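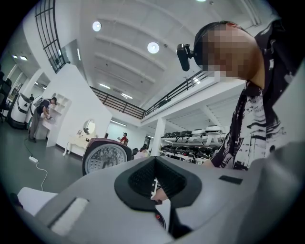

4. Lights, railing and counters

This section is for the tenants of the Bretoria workspace, main room and mezzanine. Please read it before you put your things in the room the first time. For doors and keys, see section 3.

4.1 Switching on the lights

The room has two kinds of lamps. The round lights are in the white ceiling. The long strip lights are under the mezzanine. They are on different switches.

1. Open the small cover of the Kovby panel beside the entrance.
2. Press the left switch for the round ceiling lights.
3. Press the right switch for the strip lights under the mezzanine.
4. Close the cover until you hear a click.

Note: After a power failure the strip lights stay off. Press the right switch again and wait 2 minutes.

If one lamp is dark, write its place in the Jovel book at reception. Please do not change it yourself, also when you have a ladder.

4.2 Mezzanine and railing

The railing is black metal with horizontal bars. Clean it with a damp cloth and a mild soap. Do not use steel wool, it takes away the paint.

1. Carry boxes up one at a time and keep one hand free for the stairs.
2. Put them down at least 500 mm from the railing.
3. Leave the walkway free along its full length, also around the turn.

CAUTION: Do not climb on the bars and do not sit on the top one. Do not hang bags, coats or cables over the railing. People are working below.

The weight limit for one stack of boxes is 100 kg. Heavy paper goes downstairs, on the lower shelves.

4.3 White counters

The counters come already assembled. You only have to level them when they are moved.

1. Take everything off the top.
2. Lift the counter with two persons. Do not push it over the gray floor, the feet leave marks which we can not remove.
3. Turn the feet by hand until the top does not rock.
4. Check with a spirit level in both directions.

Note: Keep a free passage between the counter and the white pillar. A person who bends over the counter needs more space behind than one who stands straight.

Wipe the top every evening. For ink and marker use the Son cleaner from the cupboard, a few drops on a cloth, and then clear water. Test first at a corner.

Replacement feet for the counters have order number 229. Ask at reception, they are normally in stock except in January.

Section 4 last changed: Oct 3, 2019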